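Sorano bench cell: what to budget for

The Sorano is sold as a gripper, a rail frame and a fixture plate, and priced as if you only needed the first. The multi-fingered hand gets the attention at trade shows. The plate is the part you will be reordering.

Our standard plate is 3D-printed in grey, with one recessed pocket for a processor and a slotted holder for a memory-sized circuit board. Allow 265 pounds per plate and order two, whatever your finance department thinks of spares. Custom pockets add 200 pounds per drawing, including the drawing you send us after finding the mistake in the first one. 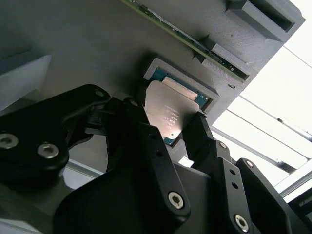 Send us a sample of the part along with the drawing. Obsa Wolde, who quotes all our fixtures, has a drawer of chips that differ from their own data sheets and will show it to anyone who visits.

Price list, in pounds, before VAT
Fixture plate, standard: 265
Custom pocket, per drawing: 200
Fingertip pads, full set: 400
Setup visit, per day: 725

Most buyers book one day of setup and use two. Lighting is usually the culprit, as the bench tends to end up beside the biggest window in the building. Budget for a blind. We don't sell blinds.

Lead time on plates is three weeks. Orders placed in March take longer, when everyone discovers money they have to spend.

Quotes: Rui Henriques, Sorano sales desk. Prices valid from 10 June 2025.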